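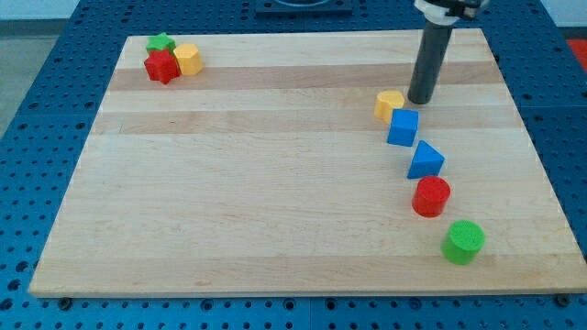

## Stornar shared kitchen – progress report, spring quarter

For: Wivell Fund, small grants desk
Period: through end of June

Sorry this is a week behind, the permit stuff ate most of the month. Short version – we are open, we are mostly on budget, the freezer is not in yet.

**Where things stand**

- Health permit came through on the second inspection. First one failed on the hand sink (too close to the prep area, needed a splash guard). Guard is in.
- 152 member visits logged this quarter. Target was 120. Evenings are full, mornings still slow, 6 a.m. slot hardly used.
- 2 businesses now selling outside the kitchen: Tefera (flatbreads, spice mixes) and Grivedach, the pickle people. Both at the Saturday-style market by the library, both asking for more storage.
- Food handler classes running monthly. Spanish version still not scheduled, looking for an instructor.

**Money**

Equipment line: $2,000 awarded. Spent so far $732, mostly shelving, sheet pans, the splash guard and cutting boards. Receipts attached. Rest is held for the freezer.

Freezer – the used one we had lined up fell through, seller wanted cash and no warranty. Have quotes out to two dealers. Either one eats nearly everything left in that line, so please don't expect a balance back. If it comes in over, we cover the difference out of member fees.

Utilities are running higher than we told you in the application. Gas mostly. We didnt plan for the convection oven being on from open to close. Not asking for anything, just flagging it now so it isn't a surprise in the final report.

**Problems**

Booking. Still a shared spreadsheet and people overwrite each other. Had a double booking twice, one member lost an order over it. Moving to a real calendar before the fall, free version should do.

Cleaning. The checklist gets signed and the floor is still greasy. Trying a deposit, refunded at the end of each month if the station passes.

Storage, see above. Dry goods are OK. Cold is the bottleneck and will be untill the freezer lands.

**Next quarter**

1. Freezer bought, delivered, on its own circuit (electrician already quoted)
2. New booking calendar live
3. Spanish food handler class, at least one session
4. Labeling workshop – Tefera offered to share what they learned about allergen labels
5. Push the morning slots, maybe at a lower rate

**Need from you**

An OK to move the freezer purchase into next quarter. The grant letter says equipment should be bought by the end of June. A reply by email is fine for our records.

Attachments: receipts, permit copy, visit log.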